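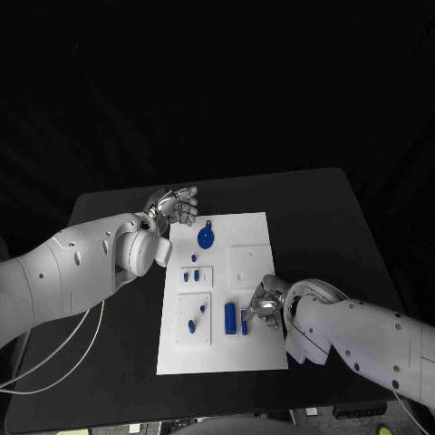

Reading the News from Contested Places
Handout for week 6

Welcome back, everyone! Last week we spent most of our time on headlines, and a few of you stayed behind to argue about verbs (which made me very happy). This week we move down the page to the part of a story most readers skip over, and that is the little phrases that tell you where the information came from.

I have made up two places for us to practice on, Lastau and Bemska, two towns on either side of a disputed river crossing. Using towns with no history behind them lets us look at the sentences before our own loyalties wake up and start reading for us. We will get to real dispatches after the break.

Take this line: "Guards closed the Lastau crossing before dawn, according to residents." It seems plain enough, but ask yourself which residents, on which side, and whether they saw the gates shut or heard about it from a cousin. Now compare: "The crossing was closed before dawn, the Bemska authority said." Same event, but the guards have gone missing from the sentence, and the people speaking are officials with an interest in how the closing looks.

A few terms to have ready for discussion:

Attribution. The phrase that ties a claim to a source. It can come first or last, and you will find that readers remember the claim much better than the source when it comes last.

Agency copy. Text written by a news service and reprinted by others. If 3 papers carry the same paragraph, you may still have only one source!

Official source. A ministry, a police force, an army, a religious trust, a town hall. Official doesn't mean neutral, and it doesn't mean wrong either.

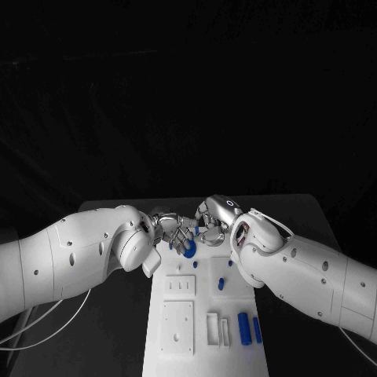

Numbers deserve a slow read too. In our practice packet one report says 97 people crossed at Bemska in the morning, and another gives 1,772 for the same crossing. Before you decide that somebody is lying, check the hours each report covers, and whether one of them is counting people and the other is counting passes issued. I have watched whole seminars get heated over two figures that were measuring different things, and I will admit I was once in the thick of it myself.

For next time, please read the packet through once without a pen – really, put it down – and then a second time, underlining every attribution. Mark the claims that have none. Write a page on the one that bothers you most and bring it to class on paper.

Office hours are unchanged, and you are welcome to come by with half a question. The longer packet is on the reserve shelf under Lastau, and please put it back in order when you finish.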